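Home Organization, Session 2: Jars, Lids and the Small Shelf
Handout, 25/01/2020

Carrying on from the pantry walk-through. Everybody wanted more on countertop storage, so we're giving it a full session, and I couldn't be happier (jars are my favorite part of this course!).

Why go up?
A two-tier shelf takes up barely more table than a tray does, and you get a second floor for your things. Stand it on the bare table first, with nothing on it, and press on each corner. If it rocks, fix that before you go any further.

Which jar goes where
Keep the lower tier for jars you open every day. Measure the gap between the tiers before buying: a jar needs room to be lifted and tipped forward, lid and all. The upper tray is great for flat, light things like tea bags, packets and napkins. A raised rim is worth looking for, as it stops packets sliding off.

Clear or tinted glass?
Clear glass lets you check the level at a glance. Tinted glass is kinder to spices and looks lovely next to pale wood. Mix them! A shelf with a couple of different lids is easier to read than one where every jar matches.
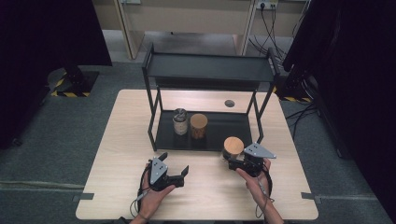

Load from the back and work forward, one jar at a time, and set each one down before you reach for the next. Leave a finger's width between neighbors.

To try at home
Empty one shelf completely, wipe it, and put back only what you used in the past week or so. Bring your gap measurement next time, we'll need it for the Siltus worksheet.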